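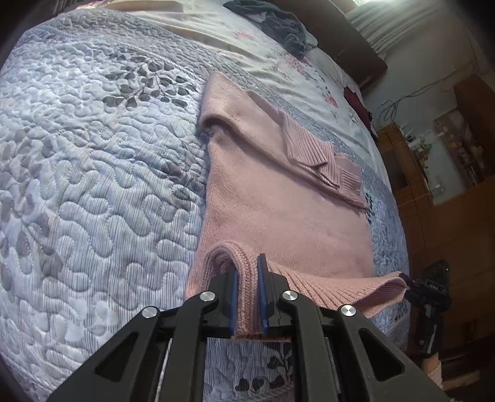

Pink jumper, both grippers on the ribbed band.

3 min read

I've been doing folding sessions with the hand-held grippers since July, and I've finally written my house rules down, mostly so I stop breaking them. Sem Van Dijk sent me the Prokari guidelines when I started (23 pages, bless him) and they're good, but they were clearly written by someone with a nice flat table. I work on a bed. With a quilt on it!

So, my version. Grip the ribbing wherever there is some. A hem or a cuff gives the pads something to bite, and plain fine knit just slides about or gets dragged out of shape. Take a doubled bit if you can get it. And close slowly, for heaven's sake. I snagged a good cardigan in my first week and I'm still cranky about it.

Both tools stay where the lens can see the tips. Prokari says 2 seconds of stillness before each lift and I used to think that was fussy, but when I skipped it Nele Van Loon sent back seven of my takes in one go, so now I count under my breath like a kid playing hide and seek.

If you drop a sleeve, leave it dropped and pick it up again with the gripper. No sneaky hands! A fumble and a recovery is a perfectly good take. A sleeve that gets rescued by a thumb has to go in the bin.

The one I still argue with Nele about is background. Her rule is to clear everything off the surface. Mine is that people fold their washing on beds with other washing on them, so as long as nothing is touching the garment I leave it be. We've agreed to put it to the Warkus people when they redo the checklist, and I'll grudgingly go along with whatever they say.

Recent posts
Charging routine for two grippers
Trandar pads vs the old ones
Why I gave up on fitted sheets
Tea towels, round 3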